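Chapter 4
What Does a Care Label Know?

Most of us trust the little tag sewn into a side seam. It tells us the fiber, the heat, and the cycle, and it sounds sure of itself. This chapter asks how much of that confidence has been earned.

Start with the word "preshrunk." A mill may use it after one pass through steam, or after several. When Melahat Aksoy washed 76 sweaters sold under that word by the Lillow mill, more than 50 came out shorter in the body. The mill replied that her water was too hot. Perhaps it was -- but the label had said only "warm," and warm is not a number. 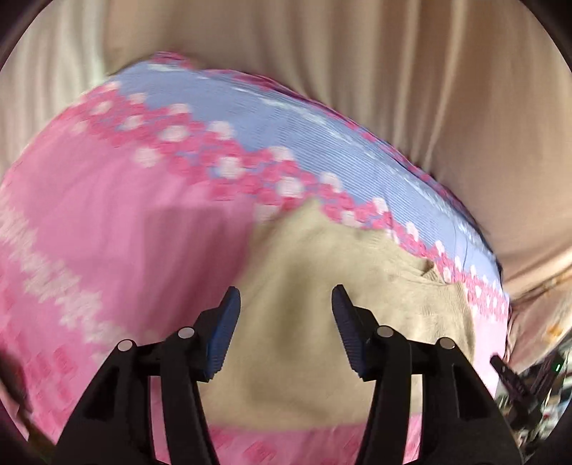 Figure 4.1 Knitted clothing. The loops of a knit can shift and close up, so its size is harder to promise than that of a woven cloth.

Knits deserve extra doubt. A knitted fabric is stretched a little by the machine that makes it, and it goes on relaxing for weeks. Measure it in July, measure it again after a few washes, and you may be measuring two different garments. Stijn Leemans has argued that shrinkage figures for knits should never be printed without the number of washes behind them. His critics call this fussy. We side with Leemans, mostly.

Before reading Section 4.1, find a label at home and mark every word on it that you could test.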